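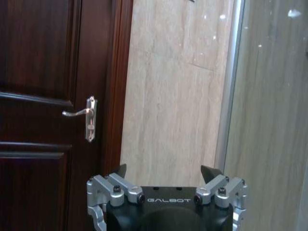 Tundwood Guesthouse and Showrooms, visit in December 2020

I went to Tundwood to look at doors. We are refitting the upstairs of a small inn and I had a list of suppliers to see before ordering anything. Tundwood is a little different from the usual showroom because the fittings are installed in bedrooms and bathrooms you can walk through, with the water on. The building has 3 floors and there are 8 finished rooms open to visitors.

It took me longer to get there than I planned. The turn for the parking lot comes right after the gas station and there is only a low sign for it. Parking is free. Visits are by appointment, and they take your temperature at the desk and ask you to keep your mask on inside. I was given a floor plan, a price list and a pencil.

The ground floor is mostly flooring and stair parts. I spent very little time there. The samples are on racks, each with a code on the back that matches the price list. One set of oak treads was already discontinued, so check before you get attached to anything.

The second floor has the bedrooms. Two of them are fitted out by Zadard, who make wardrobes and window seats. The drawers ran well and the hinges felt solid. The wardrobe I liked was listed at 1,879 dollars without delivery. The other bedrooms have plainer furniture, and in one of them the heating was off.

I had come mainly for the bathrooms. The one I stayed in longest has a dark reddish-brown door with recessed panels and a high gloss. I had been thinking of something pale for our place, but the dark door looked good next to the beige wall tile, which has a soft veined pattern like marble. The handle is a silver lever on a backplate. The gloss does pick up reflections, and I would want to know how it stands up to guests with suitcases. The desk told me the finish can be ordered in satin for the same price, with a longer wait.

The shower in that room is a quarter-round one in the corner, clear glass in thin silver aluminum framing with a sliding door. This is the shape we need. Our bathrooms are narrow and a square tray would get in the way of the door. I measured the tray and wrote it on the floor plan. Between the door frame and the curved base there is a small corner that would be awkward to mop, and in this room it holds the wastebasket. 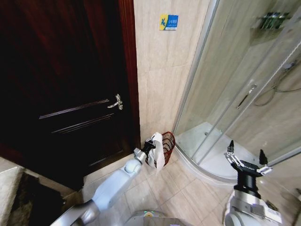

Bathroom corner with the wastebasket, a white plastic bag and the curved shower enclosure.

I will probably copy the wastebasket idea. A small mesh one takes up hardly any floor, and ours always end up under the sink where guests can't find them.

Two other bathrooms are on the top floor. One has faucets by Uchida and a deep tub, well beyond our budget. The other has a folding shower screen from Welell. I opened and closed it a few times and didn't care for the way it caught at the bottom. It may only need adjusting.

There is a coffee machine by the elevator, out of use when I was there. The restroom for visitors is on the ground floor behind the stair parts. Please don't use the ones in the display rooms, there is a notice about it at the desk.

Samples are charged as a deposit and refunded when you return them. Delivery is free within 300 miles. Doors were quoted at up to 8 weeks, and the satin finish takes longer. I took home one door sample and two tiles, and I still need to ask whether the shower base comes in a lower height. The showroom closes for the holidays and they said to email before coming back.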